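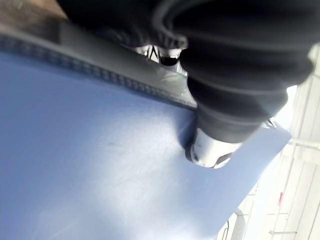
5. Setting the touch-down height on the blue work surface

5.1 Before you start

The arm must be bolted down and homed as set out in section 4. Leave the controller on, with the speed limit set to 10 per cent or less. Take everything off the part of the surface you are going to use.

Check that the black sleeve moves freely over the full reach of the arm. If a fold catches between two others, ease it out by hand with the motor power off.

CAUTION: Keep your fingers away from the metal end piece whenever motor power is on. The Gisisow controller holds position under load and will not give way if you push against it.

5.2 Finding the first contact point

1. Open the Zikeo panel and choose Manual, then Height.

2. Move the arm to a spot well inside the dark checked border. Do not use the border itself for this step.

3. Set the load cut-out to 300. The default of 1000 is meant for hard surfaces and is too high here.

4. Lower the arm in coarse steps until there is a small gap under the end piece, then change to fine steps.

5. Keep going until the load figure on the panel starts to climb. Stop at the first steady rise and press Store.

6. Raise the arm and look at the surface. A light mark is fine. If there is a dent, lower the cut-out and repeat from step 4.

Note: The end piece throws a shadow on the blue material, and the gap is easier to judge if you watch the shadow and the rim close up on each other. A desk lamp set low to one side helps.

5.3 Checking the edges

The surface is seldom level on a home-built bench. Repeat 5.2 near each corner and once close to the border, and store each reading under its own name.

7. Compare the stored heights. On our Beddoe bench the first set ran from 568 to 930, far too wide a spread - one foot of the bench had been left unscrewed.

8. If the readings differ by more than 40, level the bench and start again. Do not try to correct it in software.

9. If only the reading by the border is out, look for a crease. Smooth it towards the nearest edge and take that reading again.

CAUTION: Do not drag the end piece sideways while it is in contact. It will pull the material into a fold and the stored heights will be wrong.

5.4 Saving

10. Choose Save Set and give it a name with the date in it, such as drumis 15 March 2024.

11. Send the arm home and switch off motor power before you lean over the bench.

Repeat the whole of section 5 if the end piece is changed or the bench is moved.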